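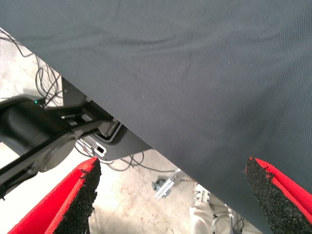 Torunn Sæther wrote to me that she stopped using fabric softener on dark clothes and cloths a long time ago, and that her black things stay black longer now. She asked if I would write down how I do it myself, all in one place. I have answered this question in the comments many times in small pieces, so I try now to do it properly. Please excuse if some of it you know already.

I have washed dark textiles for a family of six, and before this I worked two winters in the linen room of a guesthouse in Karkthorpe. There we had dark gray table covers, and they had to look the same all together, the old ones and the new ones. From this I learned most of what is below.

Before the first wash

Read the label, also the small one inside the seam. Then take a white handkerchief, make one corner wet and rub it on a hidden place of the fabric. If the handkerchief becomes gray or blue, wash this piece alone two or three times. I did not do this with a pair of black curtains and I had gray pillowcases for years.

Some people put vinegar or salt in the first wash to "fix" the color. My mother did it also. With modern dyes I have seen no difference, and I tried it with two napkins from the same package, one with salt and one without. They came out the same. Vinegar in every wash can also be hard for the rubber parts of some machines, so check the manual before you make it a habit.

Sorting

Sort by color first, but then also by what the fabric gives away and what it takes. Towels and fleece give lint. Corduroy, ribbed knit and anything a little bit hairy takes it. These two groups should never meet in the drum. I keep a separate bag for the dark things that take lint, and I wait until the bag is full enough for one load.

Turn clothes inside out. Tablecloths you can fold once with the good side inside, loosely. Close the zippers. Empty the pockets, and look again for paper tissues, as one tissue is enough to ruin the whole load.

The wash

Cold water, short program, low spin. For most dark cotton 85 degrees Fahrenheit is already enough if there is no grease. Use liquid detergent. Powder is good for white things, but in cold water it does not always melt completely, and then you find pale stripes along the folds. If this happened, do not wash again with more soap. Rinse only, with plain water.

Use less detergent than the bottle says, if your water is soft. In Estley, where I live now, the water is very soft and I use half of the cap. When we lived in Sandberg the water was hard and half was too little, the cloths became stiff like cardboard. So you must try a little.

Our machine has a spin of 1,000 as the middle choice, and I stay under it for knits. The creases from a fast spin are difficult to take out of a heavy dark cloth, and on the creases the color goes away first.

Drying

Never in direct sun. Sun is wonderful for white sheets and terrible for black. I hang the dark things in the hallway, or outside in the shade after four o'clock. Shake each piece strongly before hanging. If you use a dryer, take the load out when it is still a little damp and finish on the line. Clean the filter before, not only after.

For a knit that is heavy when wet, put it flat on a towel. On the line it becomes long and narrow, and it is a big work to bring the shape back.

Lint, hair and white dust

A lint roller is good but expensive if you have a dog. These work for me:

A rubber glove for dishes, a little bit wet. Stroke in one direction only. The hair makes rolls and you pick them up with the fingers.

A clean dry sponge, the kitchen kind, soft side. Good for dust on a cloth that is already on the table.

A soft clothes brush. On ribbed fabric always brush along the ribs. If you go across, you push the dust between them and it stays there.

Wide tape around the hand, for the last few hairs before guests come. 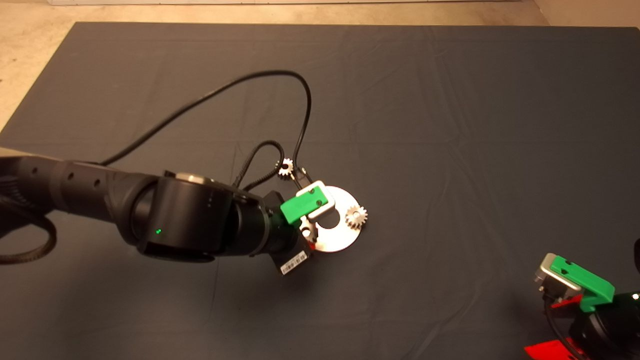

Creases and fold lines

A dark cloth that has been in the cupboard will show every fold. The easy way is to take it out the evening before, lay it on the table, spray it lightly with water from a plant sprayer and smooth it with flat hands from the middle to the sides. In the morning most of the lines are gone.

If you iron, iron on the wrong side. A hot iron on the right side of dark fabric leaves shiny places, and polyester is the worst. If you must iron the right side, put a thin cotton towel between. For a shine that is already there, hold the steam a little above the fabric and then brush gently. It helps with wool and sometimes with cotton. With polyester I never had success.

For storage, Sandro Messina taught me to roll the tablecloth on a cardboard tube, the kind from wrapping paper, two tubes pushed together if the cloth is wide. I had no space for tubes in the linen closet, so mine stand behind the bedroom door. If you have to fold, fold each time on a different place. In thirds once, in fourths the next time.

Stains you cannot see

On dark fabric you do not see oil until the light comes from the side. Before washing I hold the cloth next to the window and look along it. On an oil spot I put one drop of dish soap without color, wait ten minutes, and wash as usual. Candle wax: let it become hard, break it off, then paper towel and a warm iron. Never bleach, also not the "gentle" one, unless the label allows it. Deodorant marks go away very often if you rub them with a piece of the same dry fabric.

When the color is tired

You can dye cotton again in a pot or in the machine. Weigh the fabric dry and buy the dye for this weight. Remember that the thread of the seams is often polyester and will stay in the old color. I dyed one cloth in May and the hem is now lighter than the rest, but I like it.

Added 7/26/18: Dimas Harahap asks about black jeans. Same as above, inside out and cold, and please wash them less often.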